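Visit to the Deken weaving workshop, Skirkness

We got to Skirkness a little before ten in the morning, four of us in Hugo's car. The workshop is behind the old fish store and you have to ring twice. Wanting Ren let us in and gave us coffee while we waited for the second group.

The ground floor has the looms. Deken runs two, both secondhand, and makes throws, table covers and a few scarves. Valeriano Toledo was setting up a warp of 300 threads and did not want to stop, so we watched him for a while and asked our questions later. A full warp takes him most of a day. The yarn is kept on open shelves by shade, with the undyed white nearest the door.

Upstairs is a room laid out the way a customer might have it at home, with curtains, a lamp and a table. Wanting said people buy more when they have seen a cloth on real furniture. The checked cover was the one most of us liked. 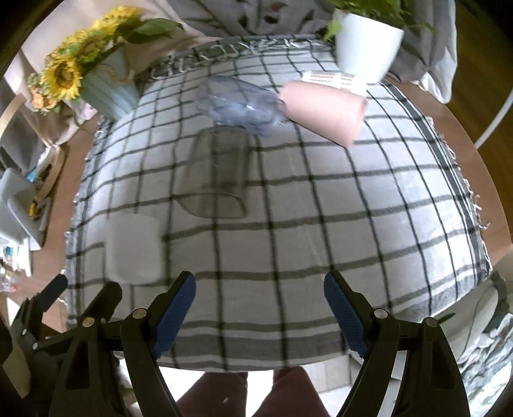
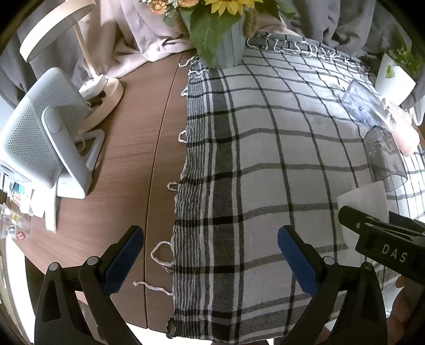

Checked cover with fringe, on the table upstairs

Prices start at 50 for a small throw. The covers are 165, and a special size costs more and takes until after the summer. Didier Vasseur asked about washing. Cool water, no tumble dryer, and comb the fringe out by hand while it is damp. Fringes can be left off if you say so when you order.

We were also shown the finishing bench, where each piece is checked against a window for missed threads. Faults are mended with a needle. Pieces that can't be mended go in a bin by the stairs at half price, and Hugo bought a scarf out of it.

The visit lasted until noon. Parking is free along the harbor, but the stairs are steep and there is no elevator. The next open morning is in August, and you need to call ahead.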